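Home | Diary | Gallery | Tutorials | Links | Contact

Search this site Enter keywords Go

15 Apr 2026

Well, I said I'd write up the lighthouse this week, and I've put it off three evenings running, so let me pour some tea and get on with it.

For anyone who hasn't been following along, the lighthouse is the big one at Raltonley, or at least my idea of it, seen from the old harbor wall. I started blocking it out in January with nothing but a cylinder and two boxes, and I was so pleased with myself that I sent a render to Lefteris Raptis that same night. He wrote back very kindly and said it looked like a salt shaker. He was right! The taper was wrong. I had scaled the top ring in and left everything below it dead straight, when the real tower starts narrowing almost from the ground and then holds steady for the last stretch under the gallery.

So I put in 32 sides for the tower instead of the 70 I'd used the first time (far too many, and every one of them a nuisance when you come to cut windows), added loop cuts up the height, and pulled each ring in by eye until it sat against my background photo. With a subdivision modifier on top you'd never know the difference.

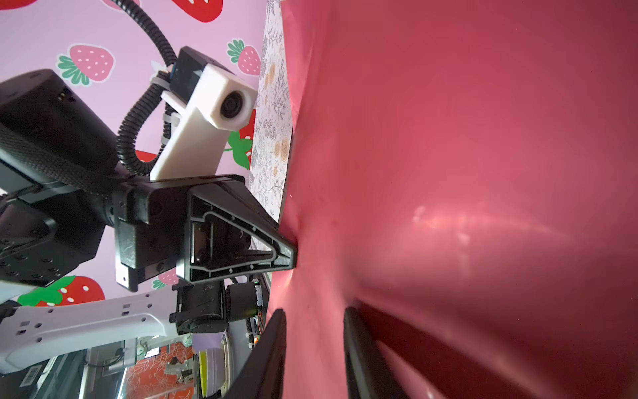 The lantern room took much longer. I wanted the diamond panes, and my first thought was to model one pane and array it around an empty, which works beautifully right up to the moment you apply the rotation in the wrong order and the whole thing flings itself out to sea. I did that twice. Eilidh Dunbar, who has more patience than I do, told me over the phone to apply the scale on the pane first, then set the empty's rotation, and then leave it all alone. It came out perfectly and I felt about nine years old.

Then the rocks. Oh, the rocks. I made six and scattered 56 copies around the base, and from the harbor side it still looked like someone had tipped out a bag of potatoes. I think the trouble is that they're all the same kind of lumpy. Charalambos Gkikas on the Esora board suggested making a few long flat slabs and laying them in first, all leaning the same way, as if the sea had been working at them, and only then filling in with the small stuff. I've done half of the west side that way and it's so much better that now I can't bear to look at the east.

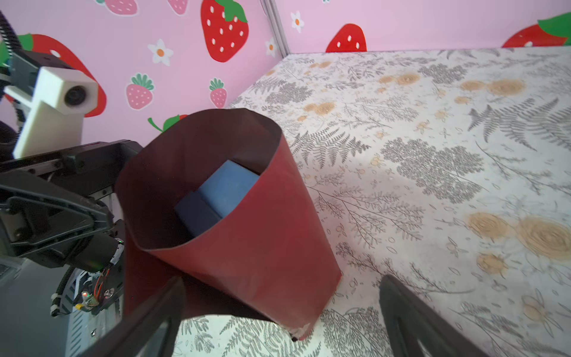 Blue block in the red bag.

Materials I'm less happy with. The white paint on the tower is too clean. I tried mixing in a noise texture for the streaks under the windows and it gave me something like a dalmatian, so I turned the whole thing down and stretched it on the Z axis, which got me closer. Gheorghița Ghiță paints hers by hand and they always look wonderful, and I suspect I'll end up doing the same, once I've unwrapped the tower properly. I have been avoiding the unwrapping. You all know how I am about seams.
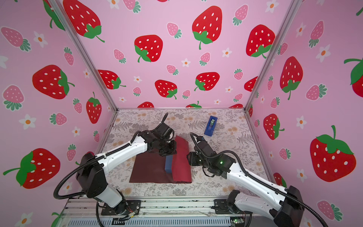

I let a test render go overnight on Monday at low samples, just to see the evening light. It came to 2,465 seconds a frame, which is silly for a still picture of a tower and some potatoes, and nearly all of it was the glass. I've swapped the panes for a plain transparent shader mixed with a bit of gloss. Can't tell them apart from the harbor wall.

Still to do: the gallery railing, the door, gulls (maybe), the rest of the slabs. Athina Stergiou wants it for the Tateveo spring page, and I've promised her something by the end of the month, railing or no railing.

Last updated: Wednesday evening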